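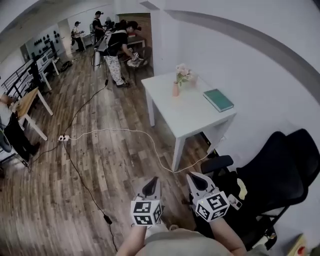 3.2 What people do with a small table

I went into the Condholm survey expecting tables to be dull, and I was wrong! We had 975 replies, and 477 of them said the table in their smallest room touches a wall on at least one side. I'd guessed far fewer. In Molotar, where the flats are older and the rooms longer, people pull theirs out for meals and shove it back after — a habit I grew up with, so I may be reading too much into it.

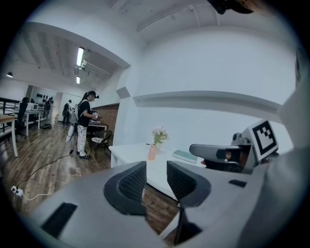
Figure 2. Table and floor.

Rent matters less than I thought it would. Ortuño tenants (the cheapest group by a long way) moved their tables as often as owners did, and only 11 people blamed the weight. I come back to chairs in 3.3, where the Danar replies get a bit odd.

Filed under: Homes & Everyday Life

Search this journal Enter keyword or author Go

Related articles
Why we eat in the kitchen
Hallways and where shoes end up
Renting with borrowed furniture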